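# Comparing two hand-held grippers without fooling yourself

You have two grippers and an opinion about which is better. The point of this page is to make you earn the opinion. Set aside an afternoon, and sunlight if you can get it, for reasons we'll come to.

## What you need

- both grippers, charged
- a shallow box
- toys, the more badly matched the better
- a patterned surface
- a notebook that isn't your phone

Fill the box until things lean on each other. A single block on a bare table flatters every gripper ever built. I want mesh, something soft, something shiny and curved, and at least one item so small you resent it.

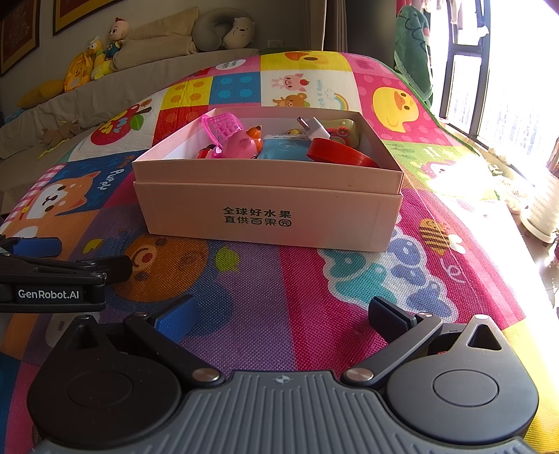

Clémence Aubert

The red ring is the one to save for last. It's wide and smooth, and pads love to skate along it. The mesh basket is the opposite problem, so go in from above and watch that a fingertip doesn't hook the grid. If it does, write down "hooked" and not "picked," however pleased you feel.

## Running the comparison

1. Put the box in the middle of the mat and mark its corners with tape.
2. Open the jaws all the way and zero the width reading. Do this again after every break.
3. Start with the soft blue item. Close slowly, lift, hold for 2 seconds, put it down outside the box.
4. Move on to the yellow duck, then the camera, then the charger plug. Approach the plug from the side away from the prongs.
5. Finish with the ring. You get 4 tries.
6. Put everything back, turn the box 180 degrees, and repeat.
7. Swap grippers and do the whole thing over.

Stop each run at 60 minutes. Past that you're measuring your wrist.

## Reading the results

Score the first try separately. Trygve Forsberg once showed me a lovely table in which both tools scored full marks, and it took me a while to find the column where he'd allowed unlimited retries.

Keep the bright-window runs apart from the shaded ones. Glare on a busy mat can upset the tracking, and a tracking dropout looks a lot like a clumsy operator when you play it back. Check the log before you blame your hands. Then check your hands.

If the two pads differ, even just in color, note which side touched what. I skipped this in December and had to redo every run with the duck, which by then I knew far too well.

Mail your sheet to Solange Langlois for the Culard comparison table. She will ask about the tape.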